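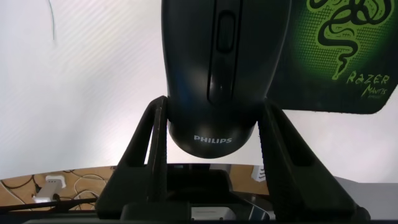 Let the public watch it be boring

I went to an open day at Gramura in September, mostly because my brother-in-law had a spare spot on the list and I had nothing on after two. Gramura is the automation outfit out past the rail yards in Darnovdale, in the long grey building that used to be Amegashie Carpets (Mum bought our hallway runner there, and I can confirm the parking is still terrible). I'd registered late and my sticker said 329. I don't know if that meant 329 of us came through or if they just had a big roll of stickers, but the queue for the sausage sizzle was a decent length, so let's go with the first.

I've been to a few of these things now. Universities, a trade show, one very strange evening in a shopping centre. And I've come away from nearly all of them grumpy, for the same reason. You get a robot that dances. Or it waves, or pours a beer for whoever's the local member that year, and everyone holds up a phone, and you drive home knowing precisely as much about robots as you did over breakfast. I think that's a rotten way to treat people who've given up an afternoon. So this is a bit of a love letter to a desk.

The desk was white, in a little white-panelled corner, and there was a Razer mouse pad on it, the black and green one with the snakes. The arm worked over that. Its whole job for the afternoon was handling a computer mouse and putting it on the pad. That was the show! No music, no googly eyes stuck on it. A woman named Selorm Asante stood beside us with a cup of tea going cold and told us what it was trying to do, and then we all stood and watched it try.

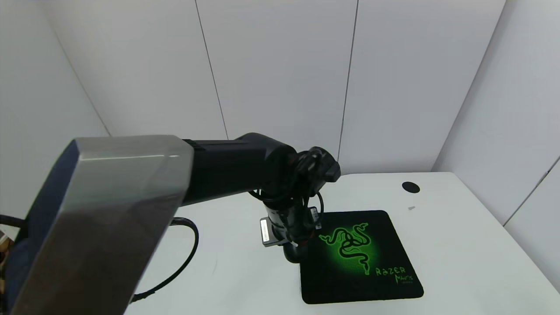

Sixteen goes at a mouse

I stayed for sixteen attempts. I know it was sixteen as the kid beside me was keeping a tally on the back of his sticker, and he took it very seriously, right down to arguing with his dad over whether one of them counted. Two of the sixteen went wrong. On the first bad one the mouse slid out sideways and landed on its back, and the arm carried on to the pad and opened its fingers over nothing at all, very politely, like a waiter setting down an invisible plate. On the other it just stopped, and we all waited, and Selorm pressed something and it went back to the start.

Now, at any other open day that would have been the moment somebody in a polo shirt leaps in to say it never does that. Selorm said, "Yes, it does that," and had a sip of her tea. Then she spent a good ten minutes on why. A mouse is a horrible thing to pick up, apparently. It's smooth, it's curved on every side, and it's fatter at one end. If the fingers close too near the rounded bit, it squirts out like a wet bar of soap. I have picked up a computer mouse every working day of my adult life and never once thought about its shape. I went home and picked mine up in a few stupid ways, and she's right, it's a slippery little beggar.

Someone behind me asked why they didn't just use a box, then, if a mouse was so hard. Fair question. Selorm's answer was that they'd done boxes, and that a box forgives you for nearly everything. You learn what your gripper is like when you give it something that doesn't.

I liked that a lot, and I've been chewing on it since.

The bit where I get on my high horse

My real complaint about robot demos is that they teach us the wrong things to be scared of and the wrong things to hope for. If all you've ever seen is the backflip, you'll assume the machine can do your job, your neighbour's job and the washing-up, and you'll vote and worry and pick your kids' courses accordingly. I've heard grown adults on the radio talk as though the things are already stacking our dishwashers. Then you stand at a desk in Darnovdale and watch one miss a mouse pad, and the picture in your head gets a whole lot more sensible. It's cleverer than I'd thought in some ways, too. The little corrections it made on the way down were lovely to watch, and I hadn't known it did those.

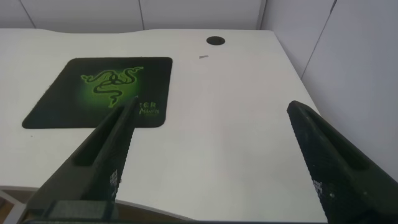
And I do get the argument on the other side. My brother-in-law made it all the way home in the car. He reckons a firm has to pay its rent, a dancing robot gets on the evening news, and the mouse doesn't. He works in sales (farm machinery, mainly) and says he'd never in a hundred years let a customer watch a header break down. Okay. But a farmer knows what a header is. He's seen one bogged, he's seen one on fire, and he can weigh up the shiny brochure against all that. Most of us have got nothing to weigh the robot brochure against. Give us the boring version first, and then go for your life with the dancing.

He also said I only enjoyed it because I like watching other people work, and I'll wear that one.

There was a second stall, I should say, run by a crowd called Stitby who do software for warehouses. They had a big screen and a film on a loop and a bowl of mints. The film was beautiful. Everything in it glided. I watched it through twice and couldn't tell you one thing that was in it, whereas I could draw you that desk from memory, grommet hole and all. 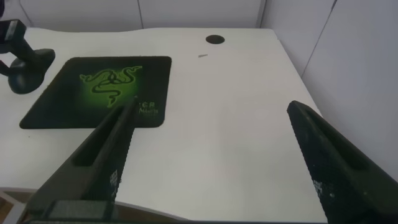
The mouse pad and the open gripper, Gramura open day, Darnovdale.

I do have some gripes. There was nowhere to sit, and an hour and a half on concrete is plenty when you've got my knees. People at the back couldn't see the pad at all and wandered off to the mints, fair enough. I'd have loved a sheet of paper with the afternoon's tally on it, good goes and bad, stuck up where everyone could read it. I suggested this to Selorm and she said they had all those numbers already and it had never occurred to them anyone would want to look. Well, we would! That kid certainly would have. He'd have checked them against his own.

So that's my pitch, for anybody organising one of these. Pick a dull job. Run it over and over with the doors open, leave the mistakes in, and put someone beside it who knows why they happen and doesn't mind saying so. Get some chairs. And if Gramura does it again next year I'll be in the queue, though I'll be parking at the bowls club and walking over.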